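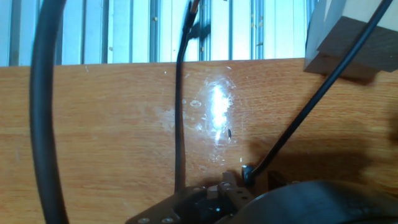 The wooden work surface used by the Solville robotics club, with the metal-ribbed wall behind it.

Solville robotics club readies two-arm entry for May

SOLVILLE – Students in the Solville robotics club are in the last weeks of work on their entry for the Skelport Student Automation Meet, which takes place in May. It is the first time the club has signed up for the two-arm division.

Teams in that division are given a set of small parts and a list of tasks. Each task has to be done by robot arms working at a shared table, with no hands on the parts once the clock starts. Points are given for finished tasks, for accuracy and for time. Points come off for dropped parts and for every restart.

The club has 37 members this year, most of them in their second or third semester. They are split between a hardware group, which looks after the arms, the mounts and the wiring, and a software group, which writes the motion programs and handles the cameras. The two groups meet together on the evenings before a full trial and separately the rest of the time.

Work on the entry began in the fall with paper layouts and a simulated version of the table. The students moved to the real arms after the winter break and have since kept a log of every trial. As of this week the log holds 842 entries, including the failed ones. Each entry lists the program version, the starting positions of the parts and the reason the trial ended.
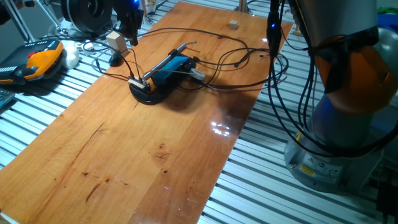
Much of the early trouble was with positions, according to the club's most recent progress report. A program that ran well in the afternoon would miss by a few millimeters in the evening after someone had shifted a part or leaned on the table. The hardware group now checks the layout against a printed plan before each session, and the software group runs a short calibration routine before any task program is allowed to start.

Light was the other problem. The finish on the board reflects the lamps overhead, and the bright spots confused the part-finding program during the first trials. The students tried a cloth cover, which wrinkled, and then went back to the bare board and changed the camera settings instead. The report says the number of missed detections has gone down, though it does not give a final figure.

Cables have taken up more time than anyone planned for. The club changed the routing twice in the spring semester, and a third version is being discussed. Members are divided on it. Some want everything tied down along the arms, while others say a looser run is easier to fix during a meet, where repair breaks are short.

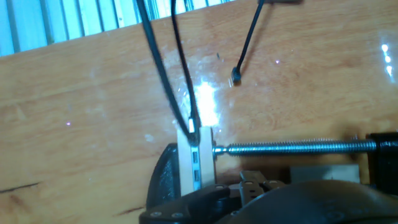
The entry is paid for in part by a grant of $3,763 from the Lopes Fund, which supports student engineering projects in the region. The money went to connectors, replacement gripper parts and the entry fee – travel to Skelport is being covered by the school. Zonell, a machine shop in Solville, cut several small brackets for the club at no charge.

Students who work on the entry receive lab credit if they take part in the trials and turn in a written report. First-year students may sit in on sessions and help with the log, but they have to pass the safety test before they run an arm. The test covers the teach pendant, the emergency stop and the rules for standing near the table.

The club plans to freeze its programs 2 weeks before the meet. After that, only changes to speed settings will be allowed, and each one must be signed off by both groups.

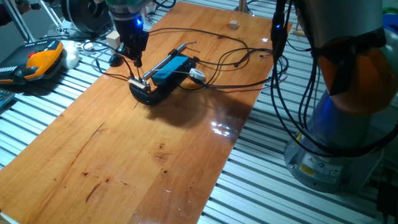
Open lab evening

The club will hold an open evening in the lab before the team leaves for Skelport. Doors open at 6:30 p.m. and the first demonstration starts at 7. Admission is free. Visitors are asked to leave bags and drinks at the door. Students who want to join next year can sign up at the desk or at the first club meeting in the fall.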